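Student Robotics Project, Progress Report to the Hunt Fund
Second reporting period

Summary

The grant is supporting a student team at Vamholm Technical College in teaching a tabletop machine to pick up small rounded objects and put them in a tray. This period was spent on collecting demonstrations with the hand-held grippers. The collection target has been met for one of the object sets and is behind for the other. Spending is within budget. We are asking for one change to the plan, explained under Requests.

Work completed

The work table was moved to the curtained end of the lab in August, which settled the lighting problem described in our first report. Students work in pairs. One operates both grippers and the other starts and stops the recording, checks the file and resets the table. They swap after 12 recordings, as hands get tired and the motions get sloppy.

The team has recorded 765 usable demonstrations. Each one begins with the objects on the table surface and ends when they are in the tray or the operator calls a miss. Misses are kept and labeled, but they are not included in the total. 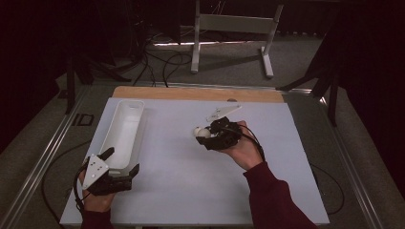 Cable handling took more time than planned. In the first sessions the gripper cables dragged on the table and moved the objects, and those recordings had to be thrown out. The students now route the cables back over the wrist before they begin, and the step has been added to the checklist.

The Trola software handles file naming and upload. It had two outages this period, both on our side, and no recordings were lost. Students have also written a short script that flags any file in which the left and right recordings do not start together.

Object sets

The approved plan called for two sets, balls and eggs. The ball set is finished. The egg set is a little over half done. Eggs roll in a curve and come to rest at different angles, so the operator has to turn the wrist before closing, and new students need a full session of practice before their recordings are worth keeping. 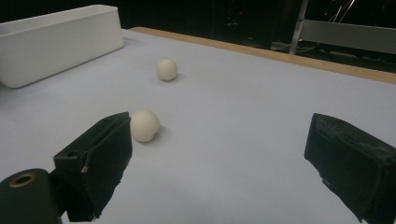 Prepared by Kidus Abera, project lead
Reviewed by Soledad Oyelaran, department office

Student participation

Attendance has been steady. Two students left the project at the end of the term and were replaced from the waiting list. The Saturday session is the busiest and now has a sign-up sheet. Every student has had a turn at both jobs, and the second-year students have started training the new ones without staff at the table - this was a goal for next period and we are glad to have it early.

Gripper padding is the part that wears fastest. We had budgeted for one replacement set and expect to need another before the egg recordings are done.
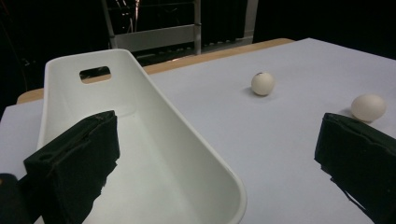 Tray position is changed between recordings so that the finished model does not depend on finding it in one spot. The students mark each position in the log by number.

Spending

Spent this period: $2,740, on padding, cables, storage and student stipends. The Stavero invoice for the spare gripper has not arrived and will appear in the next report.

Requests

We ask to move the first model test back by 2 weeks so that the egg set can be completed. The final report date would stay the same. We also ask to shift unused travel money to supplies to cover the added padding.

Next period

Finish the egg recordings, train the first model on the ball set, and hold the open lab evening for families. An invitation will be sent to the Fund office once the room is confirmed.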